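Search projects, reports, people
Menu

Vuvumdale Pantry Project: progress report, June
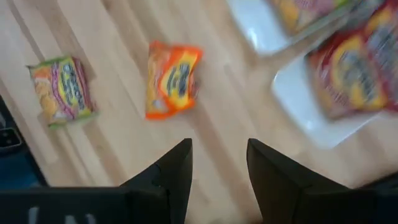
Arvo, as promised, the update for Golla. Written between deliveries so excuse the shape of it. Raimo has checked the numbers, I have not checked the spelling.

We use cookies to remember your settings and count visits. Accept all / Manage choices

Where we are

Noodle line is up. Sorting and traying moved onto the wood table in the back room at Vuvumdale, the steel bench went to Salinas. Much better height for people who stand all morning. Packets get laid out on the table first, checked front and back, then into the white trays, then trays to the shelf. Orange ones and the green and pink ones kept being mixed up when we worked straight out of the carton. Laying them out first fixed most of that. It is slower per packet but we re-do less.

Packed since the last report: 1738 household bags. Target was 1600 so we are ahead, though a good part of that is the school break order, which won't repeat until fall.

Noodles are still the thing people ask for most. Cheap, keeps, kids will eat it, and you only need a kettle. Rice second. Canned fish is not moving and I'd like permission to swap part of that line for peanut butter. Same money. Can you let me know before the next order goes in.

Trays

Bought 12 white trays out of the small equipment line. Wipe clean easily, they have a lip so packets don't slide off on the way to the shelf. One cracked in the first week (dropped, my fault), still usable for labels and tape. Would buy the same again. The old cardboard lids are gone, they were soft at the corners and the dust got everywhere.

What went wrong

The Wulo stock sheet. We were told it would take the mixed cartons as one line and it doesn't, each flavor needs its own line or the totals come out wrong. Raimo spent two evenings pulling it apart and the May count is now right. The figure in the last report was too high by 82 packets. Please use the new one, it is in the attached sheet, second tab.

Also lost a delivery slot in the third week. Truck came at 7 in the morning, our key holder was down for 9. Driver left. We got the load the day after but Salinas ran short of bags and had to send nine families home with vouchers instead. Not good. Raimo Kauppinen now holds a second key and his number is on the driver's note.

Dates. Some cartons from the discount supplier arrive with only a couple of months left on them. We put the short-dated packets at the front of the shelf and send them out first, but I want a minimum of four months written in to the next purchase agreement. Arvo Ikonen, if that is yours to sign please add it.

Money

Spent so far on food: in line with plan. Equipment: trays as above, a tape gun, shelf labels. Nearly 800 dollars left in equipment, and I'd like to hold it for a second table the same size as this one. With two tables we can run noodles on one and cans on the other and stop clearing everything away at lunch.

Transport is over. Fuel, plus the extra run to Salinas. Will be over again next month unless we combine the two routes, Raimo has a draft of that and it looks doable to me.

Next

Second table, if approved. Flavor labels on the tray ends so people aren't reading packets from across the room. Full count of the shelf before the new order. A short visit from your side would be usefull, mornings are best, we are packing from 8 and its quiet again by 1.

Receipts are scanned and in the shared folder, apart from the tape gun one, still looking for that.

2 comments | 5 shares

Get our newsletter. Enter your email address. Sign up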